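Unit 3 - Moisture in textiles: regain and drying rate

Instructor: Sevim Avcı. Problem sheet due in July.

**Definitions**

Regain *R* is the mass of water divided by the oven-dry mass of the fiber. Moisture content *M* uses the total mass in the denominator:

- R = w / d
- M = w / (d + w)

Do not mix the two. The Grumatbridge tables give *R*; Perkness reports *M*.

**Drying periods**

1. Constant rate. The surface stays saturated and the rate is set by airflow and humidity.
2. Falling rate. Water must migrate from inside the yarn - the rate drops as *R* drops.

The change between the 2 periods is the critical point. Cotton holds more bound water than polyester, so its falling-rate period is longer.

**Worked case**

Dry mass 20 g, water 14.8 g. R = 14.8 / 20 = 74%. M = 14.8 / 34.8 = 42.5%.

Read Phillips, section 2, before the lab. Bring a calculator.

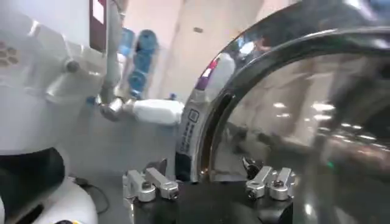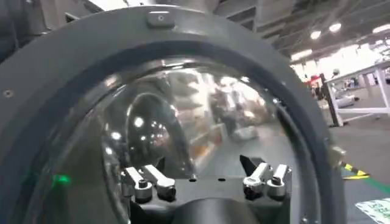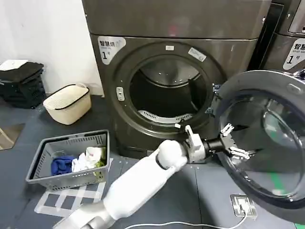
Fig. 3. Last picture: front-loading dryer, door open, with perforated drum wall.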